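A pale grey for the small room

In June we moved to a flat in Larnholm, and the smallest room had yellow walls. I do not have anything against yellow, but in this room it made me tired already in the morning. So I decided to paint, although I had never painted a wall in my life.

My neighbour Müzeyyen lent me her roller and a tray. I bought 3 litres of pale grey, which was enough for two coats with almost nothing left in the tin. The first coat looked terrible, with stripes everywhere, and I went to bed a little sad.

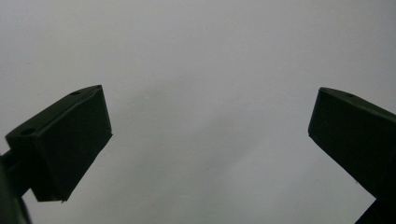
How long should one wait between the two coats? I waited one night, and for the paint I used this was enough, but in a cold room I would give it a whole day.

On Thursday evening I did the second coat, always from the window towards the door, and I pulled off the tape while the paint was still a bit soft. One corner by the radiator is still not good. Till says he would not have noticed it, but now he looks at it every time he visits.

I have kept the wall free until now. There are 13 framed postcards from my aunt in a box, and I would like to hang them in one row, but first I must find my spirit level, which is probably in one of the boxes in the cellar.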